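Chapter 5
Dark Colors on Interior Walls

In this chapter
Why dark paint behaves differently from light paint
Reading a light reflectance value
Red pigments, old and new
Primers and undercoats for deep colors
Planning a room: the Durrani house

Key terms: base, hiding power, light reflectance value, tint, undercoat, burnishing, flashing

Chapter 4 dealt with whites and off-whites, the colors most painters use most often. A painter who can put a good white on a wall has learned cutting in, rolling, and keeping a wet edge. Those skills carry over to dark colors, but the margin for error gets smaller. A lap mark that would vanish in a white ceiling can be plain to anyone who walks into a dark dining room.

The dining room of the Durrani house in Pillordale was first painted in 1875. The owner's account book lists the color as "oxide red, two coats, and the third left off for want of money." When the room was sampled before its last repainting, the red turned up directly over the plaster sealer, under several layers of cream and one of green. It was thin in places, and the sealer showed through it. The painter in 1875 ran into a problem that painters still run into today, and most of this chapter is about how to avoid it.

Light and dark

A painted wall sends back some of the light that falls on it and takes in the rest. The share it sends back is called its light reflectance value, usually shortened to LRV. The scale runs from zero, a perfect black, to 100, a perfect white. No real paint reaches either end. Manufacturers print the LRV on the back of the color card or list it on a data sheet.

A dark red may have an LRV in the single digits. A wall painted in such a color adds very little light to the room, and whatever reaches the far corner has to come from a window or a lamp, or bounce off the ceiling, the floor, and the furniture. This is why the same red can look rich in one room and nearly brown in the next. It is also why a small sample card is a poor guide. Paint a large board, stand it against each wall in turn, and look at it in the morning and again after dark with the lamps on.

Dark walls also change how other things in the room are seen. Pale wood looks paler against them, and a white picture mount looks brighter than it would on a cream wall. Any light edge, such as a shelf or a window frame, becomes a line that the eye follows. Edges that are out of level are easier to notice for the same reason.

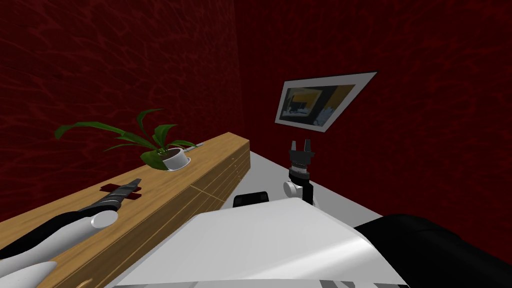
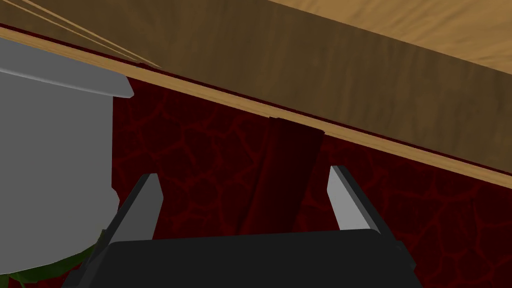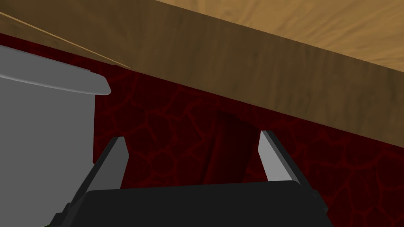

Figures 5.1 to 5.3. Dark red as a background.

Where red comes from

The oldest red paints were made with earth. Red ochre is clay colored by iron oxide, and it has been dug, washed, and ground in many parts of the world for as long as people have painted. It is cheap, it does not fade much in sunlight, and it covers well. Its weakness is that it leans toward brown. Painters who wanted a cleaner red had to pay for it — vermilion was costly and could darken with age, while the lake colors made from plants and insects often faded.

Synthetic iron oxides came into wide use in the nineteenth century and gave a more even color than the natural earths. They are still the backbone of many dark reds sold today. Brighter reds depend mostly on organic pigments, which are strong in color but often weak in hiding power. A bright red may need more coats than a brick red from the same maker, even when the two cans cost the same.

The base matters too. Paint is sold in several bases, and the deep ones contain little or no white pigment, so that there is room for the tint and nothing to turn it pink. White pigment does much of the hiding in a pale paint. Take it out, and the paint film becomes more see-through.

Undercoats

The usual answer is a gray or tinted undercoat. A gray close in depth to the finish color lets the red cover in fewer coats than it would over white. Some makers name a particular gray for each deep color, and it is worth following that advice.

Repairs need extra care. Filler takes in more paint than the wall around it and dries to a different sheen, a fault called flashing. Spot priming helps, but on a dark wall the whole surface should be primed after the repairs are sanded and dusted.

Case study: the Durrani house

The room was repainted under the direction of Mahnaz Abbasi, with Ayuba Osei in charge of preparation. Osei's notes are dated Dec 23, 2022, and list 44 filled cracks on the chimney wall alone. Abbasi asked for a full coat of gray primer and then two coats of an iron oxide red in a flat finish. She rejected a softer sheen after seeing how it caught the light from the side window and showed every patch.

Flat paint has a cost of its own. Rubbing polishes it, leaving shiny marks called burnishing, and dark colors show these marks more than pale ones. Chair backs were kept 3 inches from the wall by a low rail. Section 5.1 begins with the choice of sheen.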